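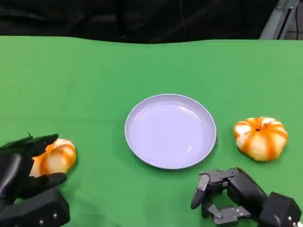
Plate in the middle, one striped orange-and-white prop in the left hand and the other waiting on the cloth.

Table Tips for Recording Sessions
Posted 2/15/18

I get more mail about my green tablecloth than about any recipe or shop project I've ever put up here, so let's do the table! Most of you writing in are setting up to record pick-and-place examples in a spare room or a corner of the garage, and you've already got your hands and arms working (if you haven't, Keegan Kowalchuk's notes on the Delwood board are where I'd start). What follows is all housekeeping. It's the part I'm good at.

Start with the cloth. Plain, matte, one color, bigger than you think you need. I bought mine off the bolt at Ankrah Fabrics and washed it twice before it ever went on the table, no softener. Softener leaves it slippery and your plate will skate. Don't fuss over every little crease, though. I used to iron between sessions and I've quit doing it, and the policy we trained on the wrinkly days did fine on the wrinkly days, if you see what I mean. Big ridges are another matter. A ridge will tip a small round thing and send it rolling, so smooth those out with the flat of your hand.

For the backdrop, black fabric, hung so it falls behind the table and hides the shelves. Steam it if you like. I don't.

Plates: get one with a raised rim. A rim saves you so many spoiled takes — the thing gets let go a bit off center and it stays on the plate. A pale plate on a green cloth is easy to pick out from above, too. Wipe it between batches with a barely damp cloth and then a dry one. Dish soap film gives you a glare that changes every time somebody moves a lamp. Wayne Turcotte swears by a drop of vinegar in the water and I've come around to it.

Now, resets. This is where your afternoon goes. We did 400 takes on one plate job last July and I'd bet the moving-things-back took longer than the takes. Keep your spares in a muffin tin just out of view, put them back by hand, and please don't put them back in the same spot every time! I did that for a whole batch once, very proud of how tidy it all looked, and what we had at the end was a system that reached for one patch of cloth whether there was anything on it or not. 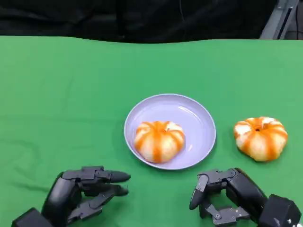 So now I shuffle. A little nearer, a little farther, turned around, swap left for right. I do three easy layouts and then an awkward one, and I start some takes with the job half done, so the examples aren't all from a clean beginning. If you catch yourself lining things up with the edge of the table, stop and have a cup of coffee.

Fumbles: keep them, but label them. I write "F" and the take number on a pad, nothing fancier. A slip with a good recovery after it goes in the keep pile. A slip where I gave up and said a word goes in the other one.

Go slow with the fingers, slower than feels natural, and pause for a breath before you let go. When you're tired you start snatching, and you can see it in the playback. I stop after two hours now.

Small screws work loose over a long day, so run a driver over the ones you can reach before you start. I keep mine in a Lodora cutlery tray with the lens wipes and the tape.

Next time I'll do storage, and the labeling system I stole from the folks at Collholm. If you've got a good way of getting tape gum off a green cloth, send it in — I've tried ice and I've tried peanut butter, and the peanut butter was a mistake.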